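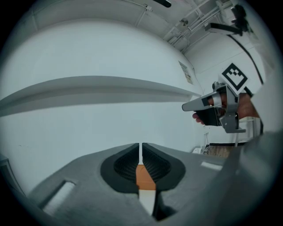
The back room at Mundthorpe Hall, with its long grey ledge and the pipes overhead.

Mundthorpe Hall back room gets its walls back

If you've been to anything at Mundthorpe Hall in the past few years you'll know the back room, or at least you'll know the door to it, which usually had a stack of chairs in front of it. Well, the chairs have gone and I finally got a proper look inside last month. It's white! I had honestly remembered it as a sort of mushroom colour, and I've been going there since my children were at the Saturday dance class.

The room has been cleared and repainted over November, all four walls and the ceiling, and it's open for bookings again. Rosomden, the decorating firm from up by the station, did the painting in two weeks, working mornings only so that the lunch club next door could eat without the smell of it. I'm told the lunch club complained about the radio instead.

The long grey ledge has stayed, I'm glad to say. It runs along the big white wall and it's the thing everybody remembers, because it's where you put your coat, your cake tin, your raffle prizes and your cup of tea, and then forgot the lot. There was talk of taking it down. Sundley Players, who used the room as a dressing room for years, wrote in to say please don't, and so did the quilters, who pin their running order above it. It has been rubbed down and left where it was.

The pipes are still up there too, running across under the ceiling and off towards the corner. I asked whether they could be boxed in and was given a price, and I can report that I stopped asking. They look better than they did, mind you. When the ceiling was that old yellowy shade they made the whole place feel like the inside of a boat, and against the fresh white they look almost smart. My neighbour disagrees with me about this and says they want painting red.

What took the time was the clearing out. The hall has been lending out that room as a cupboard for longer than anyone will admit, and a good deal of it belonged to groups that have packed up altogether. The first weekend was spent just getting things out on to the grass to see what there was — a carpet bowls mat, a box of sheet music, more tablecloths than you'd need for a coronation, and a papier mâché cow's head that I would very much like to hear more about. Anything with a name on it went back to its owner. The rest was laid out in the main hall for people to help themselves, and the cow went early.

Most of the paint money came from the Venkataraman Fund, which gives small grants to village halls on our side of the county, and the remainder came out of the summer fête. I did the tombola at that fête, so I feel I own a bit of skirting board.

Booking works the same way as for the main hall, through the diary in the porch or by ringing the office in the mornings. The room holds 30 people sitting down, fewer if you want tables. The kitchen isn't included unless you ask for it, and if you do want it, please say so when you book, as the lunch club has first call on the hob. Keys come from the office and go back through the letterbox.

There are a couple of new rules. Notices can go on the wall by the corner, where there's a small one up already, but they need to be put up with the white tack from the office and taken down again when your event has been. No drawing pins in the new plaster, please. And nothing is to be left overnight, not even for one night, not even if you're coming straight back in the morning. I know how that goes. I left a folding table in there once and it stayed two winters.

The first regular booking is already in. The quilters are moving back from the chapel, where they've been putting up with very poor light, and the Players want the room for read-throughs in the run-up to the pantomime. Evenings are filling up faster than I'd expected, though there's still plenty of space after lunch, so if you've been meaning to start something, it would be a good moment to pop your head round the door.

The office would also like to know who owns the carpet bowls mat. It's heavy, it's green and it's in the porch.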